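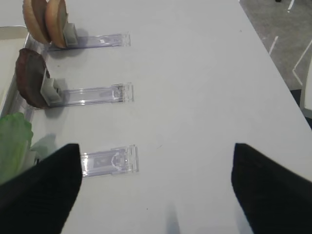 The Nenden reunion special, and why I was up past midnight yelling at my TV

2020-10-07

Okay, so I finally watched the Nenden reunion on Grikar last night and I have got to talk to someone, and my sister is only on season two so it can't be her. If you're behind, stop reading now! Spoilers all the way down.

First of all, the couches. Who decided to seat the two former best friends on the same couch and then put the ex-husband directly across from them? I mean, I know who decided. A producer decided, and that producer should get a raise, but as a viewer I wanted to crawl under my blanket. The first 20 minutes were just people looking at their own shoes while the host read out old texts. I loved it. I hated it. I rewound it twice.

The big question going in was whether the lake house wedding was real or just for the cameras. I've been saying since the middle of season 8 that they got married for love and stayed on the show for the money, and I feel pretty good about that now. She said (and I wrote this down, because I am that person) that she'd have married him in a parking lot. Then he laughed, and I don't think it was a mean laugh! A lot of people online heard a mean laugh. I've listened to it with headphones on and to me it sounds like a guy who is tired and wants to go home.

There was a thread about that laugh on the Yagi boards this morning with 463 replies in it. I read every single one over coffee and was late logging on for work. Half of them think the whole marriage was a storyline, and somebody had pulled up the filming permits for Buruveck to show the crew was there before the proposal. Well, sure. The crew was there for the charity auction. It's in the episode, you can see the banners. I typed all this out and then deleted it, because I promised myself I'd stop arguing on there after what happened with the necklace thing last winter.

Speaking of the necklace, they didn't bring it up. Not once! We got a full segment on the dog custody (fine, the dog is very cute, he got his own cushion) and another one on the perfume launch, and zero on the necklace. I have a feeling the lawyers got involved. There's a spot right after the second break where the lighting changes and her hair is suddenly on the other shoulder, and I would bet you anything that's where it used to be.

What did surprise me was how much I liked the younger sister. I've been pretty hard on her here, and I went back and reread my finale recap, all 3000 words of it, and yikes. I called her a houseplant. She was the only one who apologized without being asked, and she did it looking right at the person instead of at the host. So I take back the houseplant.

The host, I'm sorry, I still can't with him. He asked "and how did that feel?" so often that my husband started saying it from the kitchen. He also cut off the one decent story of the night, the one about the flooded hotel, to throw to a clip we'd all seen already. Let people finish!

Grikar hasn't said if there'll be another season. The rumor on Yagi is that they'll move the whole thing out of Buruveck and recast everybody but the mother, and I'd watch that, she's a riot. But without the lake house I don't know what we're doing here.

Part two of the reunion goes up later in October and I'll be recapping it, shorter this time, I swear. If you spotted the hair thing too, leave me a comment so I know I'm not losing it.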